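When a Robot Forgets to Let Go
by Ayana Lencho

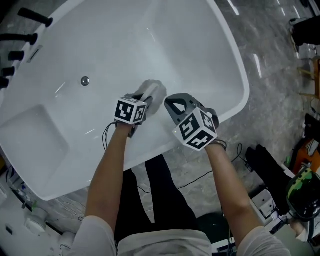
Why do robots sometimes squeeze things too hard?
Usually it's because a sensor has stopped telling the robot how hard it's squeezing, so the motor just keeps on going.

Okay, story time! Back in June I was helping test a cleaning robot named Chala. Chala's job was to pick up a sponge and scrub a bathtub. For two days it did brilliantly (better than my brother, sorry mate). Then on the next go it grabbed the sponge, gave the tub a wipe and wouldn't let go. It squeezed and squeezed until soapy water ran down its arm and dripped all over my socks.

So I hit the big red button. Every robot I work with has one, and it's called an emergency stop. You push it, the power to the motors cuts out and everything goes quiet. I tell every kid who visits our workshop where that button is before they even get to say hello to the robot.

Then came the detective work. A robot hand has a little part inside that feels pushing, a bit like your fingertips do. Ours had a wire that got bent every time the wrist turned. Bend, bend, bend – snap! With the wire broken, Chala's computer kept reading the number zero. Zero means "I'm not holding anything yet", so of course it squeezed harder.

You can try this one at home. Put on a pair of thick winter gloves and pick up a marshmallow without squashing it. Tricky, eh? Your fingers can't feel much through the gloves, so your brain has to guess.

We fixed Chala with a new, longer wire that has room to wiggle. We also gave it a new rule: if you've been squeezing for 4 seconds and you still feel nothing, stop and call a grown-up. I think that's a pretty good rule for a robot.

If you ever meet a robot that's doing something odd, keep your hands well back and tell an adult. Don't try to pull the thing out of its grip, even if it's your favourite thing. My socks took 2 washes, by the way – that soap was really strong.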